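Brollgate Community Workshops
Home | Rooms and Booking | Equipment Guides | Care of Furniture | Forms | Contact

Care of Furniture: Cleaning and Checking a Light Wood Tabletop

Prepared by Ayane Ueda, Furnishings Office
Revised July

Purpose

This guide sets out the procedure for cleaning and inspecting the light wood tables in the Brollgate meeting rooms and study areas. It applies to all users who book a table for more than one session, and to staff who prepare the rooms on Saturday mornings. The dark tables in the Karabulut Room have an oil finish and are covered by a separate guide.

Pale tabletops show ink, coffee, and newsprint sooner than dark ones. Most marks can be removed with water and mild soap if they are treated on the same day. Marks left over a weekend usually need the attention of the Furnishings Office.

What you will need

Two soft cotton cloths, one for washing and one for drying
A bucket holding 2 quarts of lukewarm water
Mild dish soap, one teaspoon
A soft brush for crumbs and dust
A small flashlight
A table card from the rack by the supply closet

Do not use scouring pads, bleach, window cleaner, or furniture polish in a spray can. Polish leaves a film that attracts dust, and several tables had to be stripped last year after it was applied over an existing stain.

Step 1. Clear the table

Remove everything from the surface, including mats, lamps, and cable covers. Lift each item straight up. Dragging a lamp base is the most common cause of the short, curved scratches recorded on our table cards. Place the items on a chair or cart, not on a neighboring table that has already been cleaned.

Step 2. Remove dry dirt

Brush the surface lightly from the center toward the nearest edge, following the grain. Collect crumbs in your hand or in a dustpan held below the edge. Grit left on the table will scratch the finish once a cloth is drawn over it.

Step 3. Wash

Stir the soap into the water. Dip the first cloth and wring it until it no longer drips. Wipe with the grain in long, overlapping strokes. On tables with curved or slanting grain, follow the general direction of the lines as closely as is practical. Rinse the cloth often and change the water when it becomes cloudy.

For a mark that does not lift, lay the damp cloth over it for 15 seconds and wipe again. Repeat once. If the mark is still visible, leave it and report it as described in Step 6.

Step 4. Dry

Dry the whole surface immediately with the second cloth. Pay attention to the joints and to any place where two boards meet. Standing water can raise the grain and leave a rough patch. The room should be no warmer than 70 degrees while the table finishes drying, and heaters should be kept away from it.

Step 5. Inspect

Look over the table from a low angle, first from one end and then from the other. Bright light can hide faint marks on a pale surface, so examine any washed-out area a second time from the opposite side. Hold the flashlight close to the surface in doubtful places.

Natural variation should not be recorded as damage. Thin wavy lines, long arcs, and broader bands of slightly darker tone belong to the wood grain and will not respond to cleaning. Stains generally cross the grain lines or have a clear outline of their own.

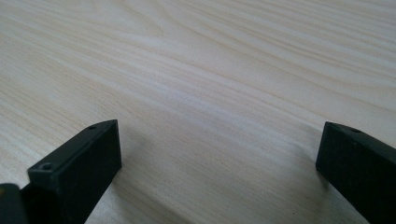 Figure 1. Light tabletop with fine diagonal grain and a faint matte sheen.

Step 6. Complete the table card

Write the table number, the room, and the result of the inspection on the card. Where a mark remains, note its distance from the two nearest edges and what caused it, if known. Return the card to the rack. Urgent damage, such as a split or a burn, should be reported by telephone at extension 1039 before the room is used again.

Replacing items

Wait until the surface feels dry to the hand before returning anything to it. Check the felt pads under lamps and trays, and replace any that are worn or gritty. Nutirlow pads are stocked in the supply closet. Metik pads have a stronger adhesive and are reserved for chair legs.

Contact: Furnishings Office, Brollgate Community Workshops, extension 1039 | © Brollgate Community Workshops | Back to top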